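Lenddale: progress report to the Lenbridge games fund
Second period, through November
Prepared by Jitendra Rathore, Gestik

Where the project stands

Lenddale is a single-player game in which the player builds a species from parts and follows it from a tide pool to a small settlement. The grant covers the creature editor, the first two stages and a public test build. The editor is finished apart from bug fixes. The tide pool stage can be played from start to end. The second stage, on land, is playable but has no proper ending yet and stops when the player's herd reaches 30.

The public test build went out to 722 players who had signed up on our page. We had planned for 2000 and did not get there. The sign-up form was only in English for most of the period, and we posted about it too late.

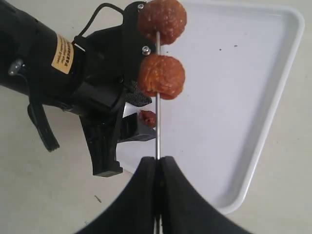
Players in the test spent more time in the editor than we expected and less in the tide pool. Many built a creature, swam for a few minutes, then went back to change the legs or mouth. We have made it possible to return to the editor at any nest without losing progress. Before this, going back cost the player a generation, and that was the most common complaint we received.

Creature editor

The parts list now includes jaws, fins, limbs, eyes, armor plates and two kinds of tail. Symmetry can be turned off. Legs bend correctly on slopes in most cases. Creatures with an odd number of legs still slide when they turn, and we have moved that fix to the next period.

Saved creatures can be shared as a short text code. Testers have shared some 3000 of them. A few contain parts stacked inside each other to get around the cost limit. We have left those creatures alone for now but closed the gap for new ones.

The naming screen was rewritten. Players can sort their creatures into families and name the families themselves. Names with accented letters used to show up as blank boxes. One tester's water predator, Tạ, was the case that led us to the cause, and the name now displays correctly everywhere except on the loading screen. 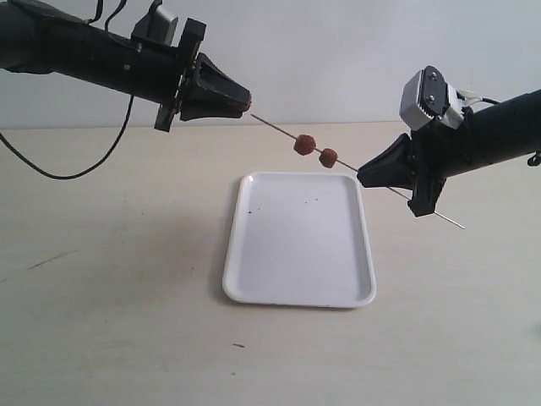 Land stage

Herds now find water, sleep and run from larger animals. Diet matters: a plant eater placed in dry country will move or starve. The weather is in but switched off, as it made older computers slow down badly.

Fights are the weak part. Animals circle each other for too long and the player has little to do. We are trying a simpler version with three actions (charge, warn, retreat) and will put it in front of a small group before deciding.
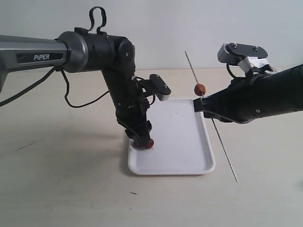
Changes from the plan

1. Music for the land stage is delayed. The composer has delivered the tide pool tracks and one land track.
2. The pack hunting feature has been dropped from this grant. The time went to the nest change described earlier.
3. The Spanish translation was brought forward. The editor text is done and the stage text is half done.

Spending is within the agreed budget. The money set aside for a second round of paid testing has not been touched, and we ask to carry it into the next period.

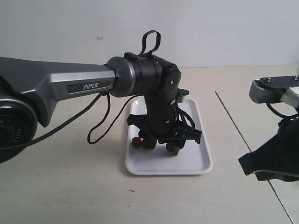
Art for the settlement stage has started, outside the grant, so that the end of the land stage has something to lead into. Buildings are rough blocks at this point. The tools and machines a species makes will be assembled from parts in the same way as the creatures, and we want them to look clearly different from shell and bone. The upper link of the arm is close to what we are after: flat facets in dark gunmetal gray, a lighter silver strip along the top, and a brushed metal joint at the end. The first machine parts will use those surfaces, with the plain ring shape repeated at every joint so players can see where pieces connect.

Next period

Finish the ending of the land stage.
Fix turning for creatures with an odd number of legs.
Test the new fight actions.
Fix accented names on the loading screen.
Open the second public test, with the form in English and Spanish from the first day.

We would like to hear from Lenbridge on the carried-over testing money before we book the second test.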